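Woke at 5:40, before the alarm. Rain on the skylight, the light kind that sounds heavier than it is. Made coffee in the small pot and wrote out the day's list at the kitchen table, then lost the list and did the whole thing from memory.

January has been slow. The heating bill came yesterday and it was 275, up again from last month. I put it under the magnet with the water bill and decided to deal with both after lunch. I have been saying I would look at the seals on the north windows since fall. Held the back of my hand along the bottom of the bedroom window and there is a clear draft at the left corner. Added weatherstrip to the list I no longer had.

The main job was packing. I leave for Ronona in the morning and will be gone 18 days, longer than I have been away from the house since we bought it. Claren is supposed to be mild at this time of year but the walk up to the ridge is not, and Bohdan wrote last night to say there is still snow in the gullies above the second hut. Bohdan Hrytsenko has walked that ridge every winter for as long as I have known him, and he does not exaggerate. He also said to bring less than I think I need. He says this each time, and each time I arrive with the heaviest bag.

I got the gray pack down from the attic. One of the side buckles is stiff, so I worked some candle wax into it and it moves better. The rain cover was in the bottom pocket along with a bus ticket to Cisneros, two years old, and a packet of crackers of the same age. Threw out the crackers. Kept the ticket, I don't know what for.

Clothes next. My rule is that everything has to fit in the lower half of the pack, with food and the stove on top. Two pairs of pants, one to walk in and one to sit in. The wool sweater. The blue fleece stayed home this time, it takes up too much room for what it does. Socks I went back and forth on and ended with more than the plan allowed. T-shirts I fold in thirds and then in half, the way my mother did sheets. 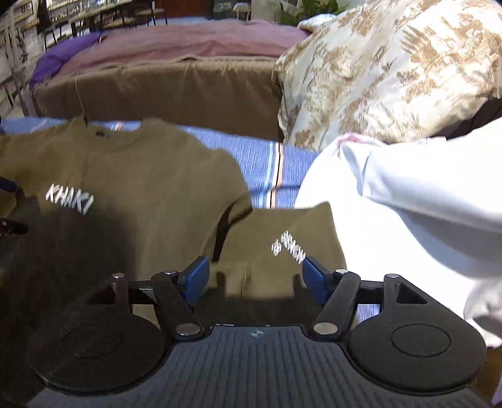 Olive T-shirts, one folded and one spread flat.

After the clothes I weighed the pack on the bathroom scale by holding it and subtracting myself. It came out 20 pounds without water, better than last year. I took out the second book and put it back an hour later. If there is a day of bad weather in the hut I will want it. The first book is the history of the salt road, and I am already past the middle, so it would not last the trip.

Lunch was the rest of the lentil soup with the end of the bread. Paid both bills. Called the bank about the card and spent a long time listening to the same piece of piano music. The woman who finally picked up was kind and fixed it quickly. The card will work over there now. I wrote her reference number on the back of the heating bill and then had to copy it out again when I filed the bill.

Walked down to the shop in the afternoon when the rain let up. Bought oats, raisins, hard cheese, matches, a roll of tape, and the good chocolate. They were out of the gas canisters I use. The man there thought the hardware store in Carkisero would have them, and the bus stops there long enough for me to run in if it is on time. If it is late I will have to ask Bohdan to bring a spare. Sent him a message to say so. He answered with one word, "Already."

On the way back I stopped on the bridge for a while. The river is high and brown and there was a whole tree going down it, roots first. It caught on the middle pier, turned around slowly, and went on.

Spent some time with the map after that. The highest point on the route is 1,920 meters, between the second hut and the third. Last time we crossed it in fog and saw nothing at all, and I remember mostly the back of Bohdan's jacket and the sound of my own breathing. My knee was bad on the way down. It has been fine since the summer, and I have been doing the stairs exercises most mornings, though I skipped today. I marked the two places where a person could drop down to the valley road early if the knee or the weather went wrong. I do not expect to use them. I felt better once they were marked.

The house jobs took longer than I had thought. Emptied the fridge, moved the plants into the bathtub with a wet towel under them, took the trash out, turned the boiler down to the frost setting. Defrosted nothing, though the freezer needs it badly. Left a note with the spare key for next door about the mail and the fern. The fern gets water twice. The cactus gets none, and I underlined that, remembering what happened to the last one.

Wrote to my sister. I had owed her a letter since before the holidays and it turned into four pages, mostly about the roof and the trouble with the gutters. I told her I would call when I get back down to Claren and can get a signal. She worries more about these walks than she says. I left out the part about the snow.

Dinner was eggs and the last of the spinach, eaten standing up so as not to dirty the table again. Washed the pan and the one plate. The kitchen looks strange when it is this clean.

It is a little past nine now. The pack is by the door with the boots next to it and the poles leaning on the wall. The ticket and passport are in the top pocket, and I have checked them twice. The rain has started again. I still have not found the headlamp. It is not in the drawer or the attic box, and it is not in the car, I went out with an umbrella to look. I will try the coat closet before bed, and if it is not there I will take the old one with the cracked strap and use some of the new tape on it.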